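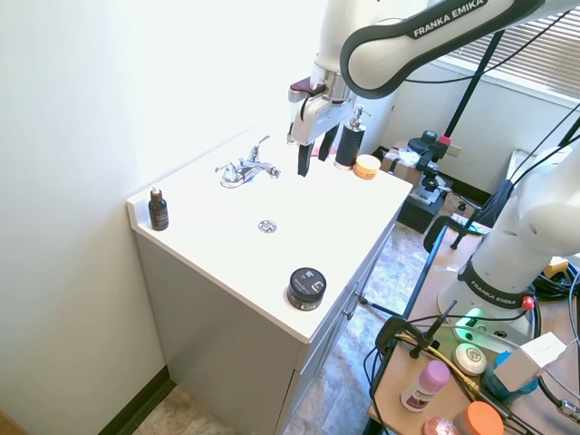
Minutes: Shared Bathroom Meeting, Hondville House

14 Jan 2020, in the downstairs sitting room, started a bit after seven

I took the minutes again, so they come out the way I talk. If I got something wrong, write it on the sheet by the kettle and I'll fix it before the next one goes out. Nine of us were there, and two sent word that they were working late. The cat from the second floor came in halfway through and stayed for the rest.

Last meeting's minutes

Read out, mostly by me, with one correction. I had written that the second floor agreed to buy the bath mat. The second floor agreed to look at bath mats. The mat is still not bought. We moved on from the mat fairly quickly, and I think everybody was grateful.

The vanity counter

This took up most of the evening, which I did not expect when I put it third on the list! We went over what is out on the counter at the moment: the black soap dispenser at the back, the little jar with the orange lid near it, the black jar with the silver band up toward the front, and the small amber-brown dropper bottle over in the far left corner by the wall.

The question was whether any of it should live there. One side of the room (the side with the good armchairs) said a counter is for putting things on, and four things is hardly a mess. The other side said it started with four things last September too, and by the end of that month you couldn't set down a toothbrush. I was there for that and I have to say it was pretty bad. There were two hair dryers and a plate.

After a lot of back and forth we agreed on this:

The soap dispenser stays out all the time, at the back, to one side of the faucet. Whoever finishes the soap refills it from the big bottle under the stairs.

The two jars can stay out until the end of the month. After that they go in a drawer, or upstairs with whoever they belong to. The person with the orange-lidded one spoke up right away, which was nice. The black one was not claimed at the meeting. Please claim it, there's no telling off attached.

The dropper bottle may stay in its corner as long as it's kept closed. Somebody asked if it could go on a shelf, and somebody else pointed out that we don't have a shelf, so see further down.

Nothing goes right on the front lip. That edge is rounded and things roll off onto the tile. We lost a glass that way before Christmas and I was still finding bits of it in my slippers a week later.

Wiping down

The counter is bright white and shows everything. Toothpaste, mascara, coffee (who is drinking coffee in there?). We agreed that each person gives it a quick wipe after using it, with the blue cloth and not the yellow one. The yellow one is for the floor. I'm going to write FLOOR on it in marker, because we have had this talk three times now.

The strip behind the faucet gets missed, along the raised edge at the wall. Also the chrome around the drain and the two lever handles, which go cloudy if you leave them. The Saturday person will do those properly, meaning you pick up the things on the counter and clean under them, then put them back. Going around them doesn't count. The rota starts with room one and goes up by number.

A word on cleaner: no scouring powder on the counter or the chrome, please. I bought a spray from Taşdemir on the corner and it's been fine.

Drawers

The drawers in the gray cabinet are going to be shared out by floor. Top one for downstairs, the next for the second floor, and the top floor gets the space behind the doors. There was some grumbling from the top floor about bending down, and I do see the point — but their stuff is the biggest, with all those towels. We'll try it until the spring and see.

Please empty out anything you don't want before Sunday night. I'll put a box in the hall for leftovers and it goes to the charity shop in Drestden when it's full.

The shelf

Two ideas came up. One was a proper mirrored cabinet for the wall, and the price we had for that was 79 dollars before the brackets. The other was a plain shelf for 43. The plain shelf won by a show of hands, six to three. It goes on the left wall, high enough that tall people don't hit it and short people can still reach. I've been asked to hold a ruler up there with one person from each end of the height range and mark the spot in pencil. Looking forward to that.

The house jar has 74 dollars in it, so we can pay for the shelf and still get the bath mat if it's a modest bath mat.

Somebody asked what it would cost to redo the whole room. The landlord's last guess was around 2,000 and he didn't sound keen. We left it there.

Blinds

Short one. Please leave the slats in the white blinds tilted so the daylight comes in, and dust them when it's your Saturday. A dry sock over your hand works really well, try it!

Poster

The group chat is still called Poster, from when it was only for the hallway poster argument. Two people wanted to rename it. Three people were strongly against. It stays Poster.

Jobs from tonight

Me: mark the yellow cloth, put the box in the hall, pencil the shelf height.
Room four: buy the shelf and bring back the receipt.
Second floor: bath mat. Buy it this time, please.
Everyone: drawers cleared by Sunday night.

Any other business

The hot tap in the upstairs kitchen drips, and the landlord has been told. There was also a request for quieter showers before six in the morning. None of us could say how you make a shower quieter, so we settled on no singing.

We finished at twenty to nine. Next meeting is the second Tuesday of next month, same room, and it's the top floor's turn to bring snacks.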